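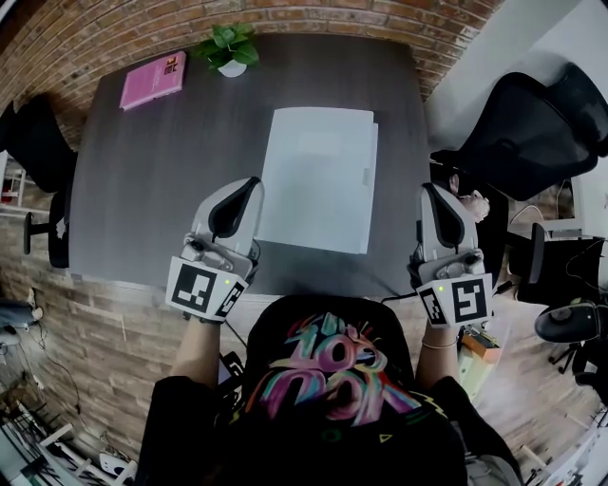
June 15, 2018

Rewrote the bench rules for hand-held gripper work this morning. The old sheet had 13 items and contradicted itself on two of them. Item 4 said to start with the tips touching the table, item 9 said to start with them clear of it. Both had been signed off in October.

The new version starts from the marker blocks. Printed squares must face up and stay clear of sleeves. No tape over a face, no pen marks, no cleaning with solvent. If a square is scratched, the block is replaced and the session gets a new calibration number. Zurnari wanted a tolerance for light scratches. I left it out.

Second section is the start pose. Both grippers near the front edge, one on each side of the work item, held still for a count of three. Check the indicator on each block before moving. Dralix uses a spoken start word and I see no need for it.

Paper tasks get their own paragraph. A stack slides on itself, so the operator sets the sheets once and doesn't square them up again between takes. Takes are logged in blocks of 50, with a break after each block. The cap is 200 per operator per day. Yesterday's log shows 102, well under.

Cable routing is still open. The Cattaneo draft says toward the body, then down. The Tustivis draft says over the shoulder. I tried both for an hour and the shoulder route pulls when the arm is fully out — went with the first. Wording to be fixed tomorrow.

Also to add: chairs pushed back before a take, floor cables moved to the wall side.

Comments (3)

benchnotes: Does the count of three apply after a pause too, or only at the first take?

r_tolley: We cap at 50 per block as well. Wrists complain before the hardware does.

gridpaper: Please post the final sheet when the cable wording is done.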